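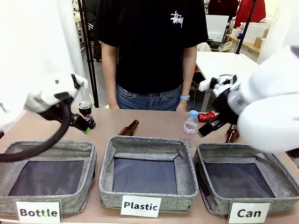

4. Setting up the sorting task in Urno

This section covers the task file, the bin map and the pause rules for a two-arm sorting station. It assumes that the arms are already connected and homed, and that the Flirnavcombe camera driver is running. If the driver is not running, the Scene tab stays gray.

4.1 Loading the task

1. Open Urno and select Tasks > New from template.
2. Pick Tabletop Sort. Leave Arms set to 2.
3. Enter a task name. Names can be up to 26 characters long, with no spaces.
4. Click Save. The planner reloads, and the status line changes from Draft to Ready.

Note: Task files made before the December release use the old bin format. Open them with File > Convert first.

4.2 Mapping the bins

Each bin is tied to a label card. Urno reads the word on the card and matches it to a class in the item list, so the spelling must be the same in both places. Capital letters do not matter.

1. Place the bins along the front edge of the table and stand one card in front of each.
2. In the Scene tab, click Find Bins. An outline is drawn over the opening of each bin.
3. Check that each outline carries the right class: Bottle, Plastic or Can.
4. If a class is wrong or blank, click the outline and choose the class by hand.
5. Drag the corners of an outline if it does not follow the rim. Soft fabric bins often need this.
6. Click Lock Bins.

Caution: Do not move a bin after locking. The planner uses the stored outline for every drop and does not look for the rim again until you click Find Bins.

4.3 Adding and changing items during a run

Press Pause in Urno before you reach over the table. Wait until the status line reads Held.

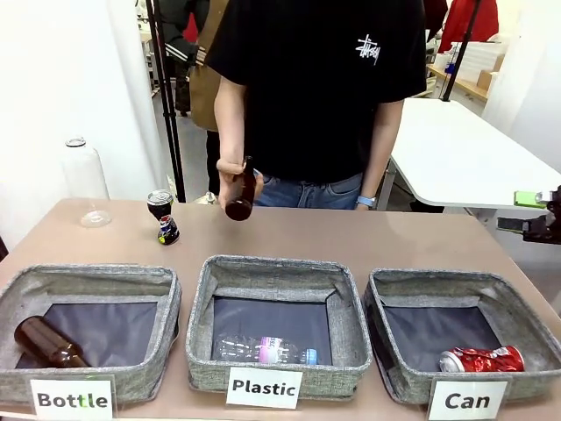 Items already in a bin are masked out of the pick list, and items on the tabletop are added to it at the next scan. To start a new scan after changing the layout:

1. Take your hands away from the table.
2. Click Rescan.
3. Look through the pick list. Anything with a score below the class limit is shown as Unknown and will not be picked.
4. Click Resume.

Glass and clear plastic give weak depth readings. If a clear item is missing from the list, turn on Use Color Edges under Perception and scan again. Urno makes up to 4 attempts per item and then skips it.

Caution: Held stops motion but leaves the motors powered. Use the emergency stop before touching a gripper or its cable.

4.4 Planner settings

Arm choice: Auto gives each item to the nearer arm. Set Left or Right to use one arm only.
Drop height: measured from the rim. The default is 3 cm.
Shared zone: keeps one arm out of the middle of the table while the other is in it. Leave this on.

For stations with the Groen controller, also see Zimotley Setup, Network Ports.

Section last revised 27 February 2018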